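Canura Simulator Guide
Section 6: Teaching the planner to reach a block with a socket

By now you have a working install, a loaded arm model and a camera that publishes frames. Good! Section 6 is where the pieces start talking to each other. You will load the tabletop world, let Cetico (the perception module) find the block, and hand the result to the planner so it can work out a reach. It takes a little patience the first time, and then it becomes the part of the toolchain you will want to play with all afternoon.

Before you start

Finish Section 5, including the joint limit check. You need the Irercombe world pack unpacked in your worlds folder and a free terminal for the log. If you changed the camera mount while following Section 4, put it back to the default wrist mount, or the numbers below will not match yours.

6.1 Load the world

1. Open the Canura launcher and choose Worlds, then Irercombe, then tabletop_block.

2. Set the physics rate to 543 steps per second. Yes, it is an odd number. The contact settings in this world pack were tuned at that rate, and the block stays nicely planted with it.

3. Leave Textures on Low for now. The edges will look stepped, and Cetico copes with that just fine.

4. Press Start and wait for the line "world ready" in the log.

Note: If the log stops at "loading meshes," the world pack was unpacked one folder too deep. Move the files up a level and press Start again.

6.2 Find the block

1. In the Cetico panel, turn on Color mask and pick the preset named olive.

2. Drag the saturation slider until the block's top and sides are all covered by the mask. The sides are shaded darker than the top, so a mask that is too tight will keep the top and lose everything else.

3. Turn on Opening finder. It searches the masked top for a dark round region and fits an ellipse to it. The center of that ellipse becomes the target point.

4. Click Save target and name it block_top.

Note: Opening finder ignores any region smaller than 20 pixels across. If you see "no opening," bring the camera closer and try again before you touch the threshold. Nine times out of ten that is all it needs.

6.3 Mark what the planner should leave alone

This step is my favorite, because you can watch the planner change its mind as you add things.

1. Open Obstacles and click Add table. The tabletop and the cabinet under it go in as a single solid.

2. Click Add from view, then draw a box over any other object you want to protect.

3. For thin, flat objects such as cards, tick Flat. The planner then uses a thin slab in place of a tall box, and it will still allow paths that pass over the top.

4. Set Margin to Normal. You can tighten it later.

Caution: An object that is only partly in view gets a box that is only partly right. Move the camera until you can see all of it, or use Add by size and type in the measurements. The planner trusts your boxes completely.

6.4 Move to the viewing pose and check it

1. In the Planner panel, load the pose named view_low.

2. Open the gripper partway. The jaw slider has no detent, so anything near the middle will do.

3. Click Go, and keep a hand near the space bar, which pauses the world.

4. Compare your camera window with the figure. 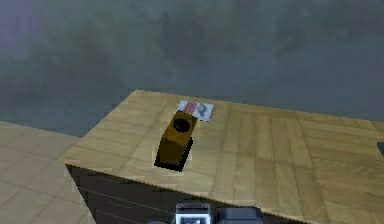
Figure 6-1. Wrist camera view: block with its opening on top, white card behind it, gripper tips at the lower edge.

Check three things in your own window. The opening should be clear of the fingers. Both finger tips should show low in the view, with a gap between them. The card should be visible past the block, since you will want a Flat box on it. Small differences in angle are fine.

If the fingers cover the block, the camera mount is wrong. Go back to Section 4.3.

6.5 Plan the reach

1. Select block_top as the goal and choose Approach from above.

2. Set the sample limit to 2,000 and click Plan. A blue line marks the proposed path.

3. Click Preview. A ghost arm follows the line while the real model stays put. Run it a few times and look at it from different sides. It's fun, and it catches mistakes.

4. When you like what you see, click Run.

Note: "Goal in collision" usually means the table box sits too high. Lower it a little in Obstacles and plan again.

Caution: Do not edit obstacles during a run. The planner reads them once, at the start, and will not see your changes until the next plan.

6.6 Save your work

Click File, Save session. The session keeps your mask, target, obstacles and last path together, so you can reopen it and go straight to 6.5. To repeat a plan exactly, write down the random seed as well. The sample session uses 787, and with that seed your blue line should match the one stored in the Kouris path viewer.

Once the basic reach works, try a tighter margin, or change the approach angle and plan again. Rawan Jaber, who maintains this guide, would love to see sessions that make the planner struggle. Attach the session file and the log to your report.

Continue to Section 7, Closing the gripper.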